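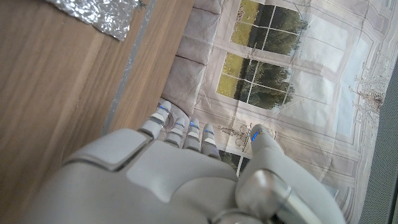 One reader of the last sheet objects that steaming a printed fabric hanging from the front, as we had advised for cotton, dulled the inks on a polyester one and left a shiny patch where the nozzle came too close. The objection is fair. The advice was written for woven cotton with dyed-through colour, and most scenic hangings sold now (windows, gardens, bookshelves) are polyester with the picture on one face only. The sheet below replaces it, and takes in the wooden surfaces that such hangings are usually put up beside.

Printed hangings and wooden tops: care and repair
Kikard Household Notes, revised 2019-04-25

1. Identifying the cloth

Look at the reverse. If the picture shows through weakly, with the same outlines but paler, the cloth is probably a transfer-printed polyester. If the reverse is plain white and the face feels slightly stiff, there may be a coated surface or pigment print. If both sides are nearly alike, suspect dyed cotton or a very thin polyester.

The care label overrides all of this. Where the label has been cut off, treat the cloth as the most delicate of the three and test in a corner that will be folded under or hidden.

Velour and brushed faces are a separate case. They mark when stroked against the pile and should be brushed in one direction only, with a soft clothes brush, before any other treatment.

2. Creases

New hangings are posted folded, and the fold lines are the usual complaint. Work in this order and stop when the result is acceptable.

Hang the cloth by its full top edge for two days in a room that is not too dry. Light creases drop out.

For the rest, mist the reverse with plain water from a spray bottle held at arm's length. The cloth should be damp to the hand and not dripping. Smooth it downwards with flat palms.

Steam only from the back, with the nozzle a good hand's width away and moving. Do not steam a coated face at all.

Ironing is the last resort. Lay the cloth face down on a clean white cotton sheet, cover it with a second piece of cotton, and use the lowest setting with the steam off. Press and lift. Dragging the iron stretches the weave, and straight lines in the picture, such as window bars or door frames, will then bow visibly when it is hung.

A shiny patch on polyester is where the fibre surface has softened. It can't be reversed. It can sometimes be made less obvious by moving the hanging so that daylight does not strike it at a low angle.

3. Hanging

Top edge. A sewn sleeve with a rod through it gives the flattest result. Eyelets are acceptable if they are close together; wide spacing produces a scallop between each pair, which is very noticeable on a picture with horizontal lines. Clips should grip a folded hem and never a single thickness.

Bottom edge. A light dowel in the bottom hem is enough for most cloths. The curtain-weight tape sold by the metre also works and has the advantage that it can go through the wash. Heavy weights will lengthen a knitted polyester over a summer.

Side edges. These curl. Iron-on hemming tape is not recommended on polyester for the reasons given in section 2. Sew a narrow double hem by hand or machine, using polyester thread and a fine needle, and leave the tension slack.

Where the hanging comes down on to a table or cabinet, decide whether it is to stop short of the top or lie on it. Stopping short by a finger's width is tidier and keeps the hem clean. If the cloth must lie on the top, put a strip of plain felt underneath. Some dyes transfer to waxed wood in warm weather, and a red or dark green edge left through July can print itself on to a pale surface.

Keep hangings away from heaters, candles, hobs and lamp bulbs. A polyester cloth melts as it burns. This applies equally to those described by the seller as treated, as the treatment may not survive washing.

4. Washing

Vacuum first, using the upholstery head on low suction with a piece of old tights stretched over the opening. In most rooms this is all that is needed for a year at a time.

If washing is unavoidable and the label permits it: 30 degrees, short spin, liquid detergent without brightener, no softener. Wash alone. Take it out straight away and hang it by the top edge while still damp. Cloth left in the drum sets its creases again and the whole of section 2 has to be repeated.

Grease spots near a kitchen table respond to a drop of washing-up liquid worked in from the reverse with a fingertip, left for ten minutes and rinsed through with a wet sponge. Blot. Do not use methylated spirit or nail varnish remover on any print.

5. Wooden tops

Before treating a brown wooden top, establish what the finish is. Put a single drop of water somewhere inconspicuous. If it stands up as a bead for ten minutes, the surface is lacquered or varnished. If it darkens the grain quickly, the wood is oiled, waxed thinly or bare.

Lacquered or varnished. Damp microfibre cloth, wiped along the grain, followed by a dry one. Nothing else is needed. Silicone polishes give a quick shine but make later repairs difficult, as new varnish will not take over them.

Oiled. Dry dusting for daily use. Renew with a thin coat of the same type of oil when the surface looks chalky. Apply, leave for fifteen minutes, wipe off everything that will come off, and leave overnight before anything is put back. Rags used for linseed or other drying oils must be laid out flat outdoors to dry, or soaked in water, before they go in the bin. A bundled oily rag can catch fire without a flame being near it.

Waxed. Remove the old coat with fine steel wool and white spirit only when it has become sticky. Otherwise buff.

Long grain shows scratches that run across it far more than scratches that run along it. Any abrasive, including the green side of a kitchen sponge, should therefore follow the grain, however awkward the reach.

Water rings. White rings are usually moisture held in the finish, and often clear by themselves in a few days. Black rings are in the wood and need sanding out and refinishing.

6. Edge strips

The strip along the edge of a top may be metal, plastic or a veneer band. It collects crumbs and polish on the side facing the wood. Clean the joint with a wooden cocktail stick drawn along it, then a barely damp cotton bud. Do not use a knife.

A lifted strip should be dealt with early. Work out the dirt with a dry toothbrush, put contact adhesive on both faces with a matchstick, wait until it is touch dry, and press. Masking tape pulled over from the top holds it while it cures. A veneer band with its original hot-melt glue can usually be re-stuck with a warm iron through a cloth. Test any tape on a hidden part of the finish before using it on the visible side.

Gaps between one board and the next should not be filled in winter. The boards are at their narrowest in a heated room, and a hard filler will be squeezed out or will crush the edges when the air turns damp.

7. Foil on wooden surfaces

Kitchen foil is often put down to protect a top during gluing or painting, or is simply left lying after food has been wrapped. On a dry surface a crumpled sheet does little harm, but three points should be noted.

It does not insulate. A pan set on foil marks the finish exactly as it would without it. Use cork, a folded towel or a proper trivet.

It traps moisture. Foil laid flat over a recently wiped top can leave a white bloom by morning. Let the top dry completely first, or use baking paper, which glue also releases from more readily.

Its creases scratch. Crumpled edges are sharp enough to mark soft wax or fresh oil if the sheet is dragged. Lift it off.

Clean foil can be flattened with the back of a spoon and used again for non-food jobs: wrapping a paintbrush between coats, lining a tray of screws while rust remover is in use, or masking a door handle, where it holds its shape round curves better than tape. Keep it away from vinegar, lemon and salt, which pit it. Most council collections take it if it is clean and pressed into a ball; check locally.

8. Materials used in preparing this sheet

The polyester trials were made on offcuts of Vukeo window-print cloth and on a plain Prasow backing of similar weight. Oil tests were carried out on an old cabinet top with Nyarko furniture oil, one coat, applied with a lint-free rag. Fine finishing paper of 2000 grit was used wet for rubbing down lacquer between coats; it is too fine for bare wood and merely polishes the dirt in.

We have had over 700 letters on creases alone and can't answer each one separately. Questions on printed cloth should quote leaflet 57 and enclose a small offcut if there is one. Please do not send wet samples.

Correction to the previous sheet: in the paragraph on hemming, for "cotton thread" read "polyester thread". Cotton thread shrinks at the first wash and puckers the seam.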